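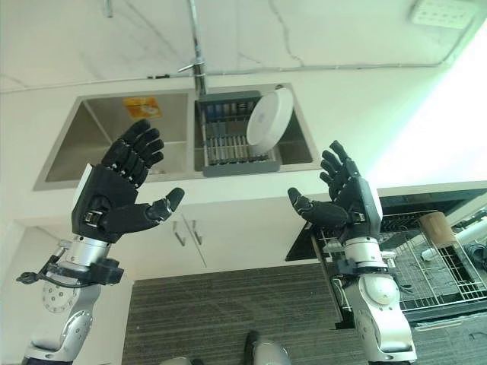

Home Journal Issues Authors Contact
Filed under: Housing and Everyday Life, Kitchens, Field Studies
Last updated: June

4. The sink as a place of waiting

4.1 Material and setting

The households in this part of the study are from two housing areas, Hakala and Flinen. In both areas the kitchens were renewed within the same building program, and most of them received a double sink and no dishwasher cabinet under the counter. The residents could order the cabinet later, at their own cost. We collected 1,116 diary entries from 78 kitchens. Each entry was written by a resident at the moment when he or she had finished work at the sink, and it says which basin was used, for what, and what was left there afterward. Siiri Juntunen visited the Hakala kitchens and Seija Saarela visited the Flinen kitchens. The entries were read by both authors separately, and the disagreements were solved in discussion.

The form was kept short on purpose. In the pilot version we asked the residents to mark every item on a list, and after the first days many of them stopped. In the final version there were two open lines, one for each basin. This gave us less exact material, but the residents wrote in their own words, and these words became important for the analysis.

4.2 Two basins, two tasks

The builders' leaflet presents the double sink as one basin for washing and one for rinsing. We found this division in the diaries of older residents, mostly in Hakala. In the other diaries the division is between a wet basin and a parking basin. In the wet basin the water runs, hands are washed and vegetables are cleaned. In the parking basin stands the rack, and the rack stays there also when it has no dishes in it. Figure 1 shows this arrangement: the grey rack stands in the right basin with a round white dish leaning on its side, and the left basin is mostly free, with an orange and yellow packet near the back wall.

Figure 1. Double sink with the dish rack placed inside the right basin.

The rack inside the basin has a simple advantage, which several residents explained to us. The water goes directly to the drain and no tray is needed on the counter. In the Hakala kitchens the free counter beside the stove is narrow, and a rack placed there takes the space where bread is cut. One resident in Flinen told that she had owned a wooden rack for the counter and gave it to her sister after one winter, as the counter under it was always damp. The disadvantage is also simple. When a large pot must be soaked, the rack has to be lifted out, and then there is no good place for it. Residents put it on the stove, on a chair, or on the floor. In 299 entries the resident mentions moving the rack, and many of these are from weekends, when larger pots are used.

We did not find that the left or right position depends on the hand of the resident, as we first expected. It depends more on the wall. The rack goes to the basin that is closer to the cupboard for plates, and where the cupboard is in the middle, the custom varies even inside one household.

4.3 Small things left in the basin

The second observation is about the things which are not dishes. The diaries name sponges, cloths, packets, jar lids, tea bags and rubber bands. They are seldom described as dirt. The residents use for them words such as "for now" and "still there" – words of time and not of cleaning. A packet may lie in the basin because it is going to be rinsed for recycling, because it drips, or because the counter was full when it was opened. From the object alone we cannot know which of these is the case, and therefore we coded such items only when the entry itself gave the reason.

Saarela has suggested the name "waiting items" for this group, and we use it in the rest of the paper. A waiting item has a next place, but somebody has to decide the moment of moving it. In households of one person the items waited longer, often until the next meal. In families they were moved sooner, but the diaries also show more irritation about them. A father in Hakala wrote the same sentence about jar lids on four evenings.

4.4 Comparison with the earlier survey

The Juvoslow survey, which we carried out before the renewal, had 500 answers from the same two areas. It asked where the dishes are dried, and the possible answers were the counter, a cupboard with a rack, a towel, and a machine. The basin was not among them. We think now that a part of the answers "counter" were in reality basins, and the comparison between the two materials should be read with care. The Drilten kitchens, which have a single deep sink, are treated in section 5.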